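### 3.2 Sleeve length and forearm skin temperature

Sleeve length was left to the worker at both sites. The Erkow workroom is heated from the floor and holds a fairly even temperature through the shift. The Ruvmont workroom is heated by ceiling units that cycle on and off, and the air at seated height was set to 19 °C for the whole of the study period. Neither site had a written rule on clothing above the wrist.

Skin temperature was logged with a Rewi contact sensor taped to the outer forearm, midway between wrist and elbow. A light elastic band (Drosoleck) held the lead in place. Workers who wore long sleeves had the sensor fitted under the fabric. Each session began with 12 minutes of seated rest with both forearms flat on the bench, and the mean of the last readings in this period was taken as the baseline for that arm. All later values are reported as the change from baseline, which removes most of the difference between workers but not the effect of sensor pressure.

Arm position was coded separately from sleeve length. The arm was coded as supported when any part of the forearm or elbow touched a surface, and as raised when it was held up without contact. Short reaches were ignored unless the arm stayed up long enough for a change in skin temperature to be expected.
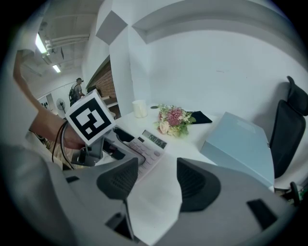
**Figure 4.** Bare arm raised, with the hand closed on a hand-held device.

Air movement across the skin is the main path of heat loss in light seated work at these room temperatures, and sleeve length changes how much skin is open to it. A supported forearm loses little heat on the side that rests on the bench. The bare, raised arm in Figure 4 shows the opposite arrangement, with skin left uncovered while the hand keeps its grip. Models that treat the forearm as a simple cylinder with uniform air flow fit this posture better than the supported one – the bench blocks flow on one side and also conducts heat away at the points of contact.

The data set holds 200 sessions, of which 72 were recorded with short sleeves or sleeves rolled above the elbow. In these sessions the forearm cooled more when raised than when supported, and the difference was larger at Ruvmont. Under long sleeves the effect of arm position was small at both sites and was not separable from sensor drift. Loose cuffs were not coded as a separate class, although they may let air in when the arm is lifted.

Two limits apply to these results. Sleeve length was chosen by the worker, so people who feel cold easily are likely to be overrepresented in the long-sleeve group. The sensor also covers a small area of one arm and gives no reading for the fingers, where complaints of cold are most common. Finger temperature is treated in Section 3.3 with a separate set of sessions, all of them recorded at Ruvmont.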